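Zutetti, loud at last

Six people on a stage built for four. That's the first thing about Zutetti live, the elbows. Two drummers sharing one floor tom, a trumpet that keeps getting bumped, and somehow the quiet songs are still the ones you take home with you.

The new record is called Vudance and it was made in Olten in February, in a room with bad heating and a very good piano. You hear both. The piano is all over side one, big low chords left to ring until they die. Side two is faster, scrappier. Gloves-on playing, somebody in the band called it.

Best thing here is "Lumenta". Nearly seven minutes, no chorus to speak of, just one line on the trumpet going round and round while the voices pile in behind. Third time through I stopped taking notes. Worst thing is the closer, which wants to be a big goodbye and is mostly reverb.

First pressing was 300 copies, gone before lunch. They've done 800 more, on heavier vinyl, and the sleeve is nicer too. Get teh vinyl if you can, the download squashes those low notes flat.

The tour goes to bigger rooms now. The last one holds 2,650, and I do worry abit about the quiet songs in there. But then the drums come in, and you dont worry about much.
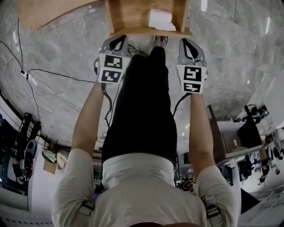 Bent low over the marble, a gripper in each hand.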